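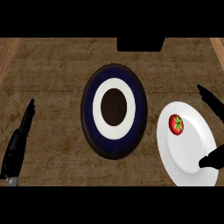

Prallska, September

Chapter 4
Buying Store Lambs in the Fall

If you have ever stood at the rail of a sale ring on a cool morning, with a catalog rolled up in your back pocket and a paper cup of coffee going cold in your hand, you will already know a good part of what this chapter has to say. You will have seen the thin lambs come in after the fat ones, and you will have wondered, as every beginner does, why anybody would want them.

The answer is grass, or sometimes turnips, or a barn full of hay that has to be eaten by something. A store lamb is a lamb that has been weaned but is not yet ready for market, and the person who sells it is usually short of feed while the person who buys it has feed to spare. Between the two of them there is a price, and most of this chapter is about how that price gets made and how you can tell, before you raise your hand, whether it leaves you any room.

We will spend a good deal of our time with one farm, the Ateş place, which sits on the heavy ground above the Jomlow road. Sibel Kurtuluş has run it for her uncle's family since before the first edition of this book, and she was kind enough to let us go through her account books (and to correct our arithmetic in two places, for which we thank her). In the year we follow, she bought 214 lambs at the Maltik sale, in several lots, and carried them through to late winter. She did not make money on all of them. We have left the bad lots in, as they teach more than the good ones, and she agreed that we should.

Before you go on, it will help to look back at your notes from Chapter 3 on body condition scoring. You will need to be comfortable feeling along a lamb's backbone and loin with your fingers, and you should be able to do it fairly quickly - lambs in a sale pen do not stand still for students. If you have only practiced on ewes, try to get your hands on some younger animals before the next class.

You will also need to remember the difference between liveweight and carcass weight. A surprising number of people who know it perfectly well in the classroom forget it at the ringside, and pay for it in the spring.

What this chapter covers

The first section deals with the feed you already have. It comes before anything about lambs on purpose, and I would ask you to read it in that order - the temptation to skip ahead to the sale is strong, and I gave in to it myself as a young man. We then turn to breed and frame size, to health on arrival, and to the quiet first week, when new lambs should be left alone as much as your own curiosity allows. The last section works through a full budget for one lot, line by line, with trucking and losses included.

Words to learn

Store lamb: a weaned lamb sold for further feeding.
Finish: the amount of fat cover on an animal ready for market.
Shrink: the weight an animal loses between the farm and the scale.
Margin: what is left of the selling price once the lamb, its feed and all other costs are paid.

4.1 Start with the feed

Walk your fields first.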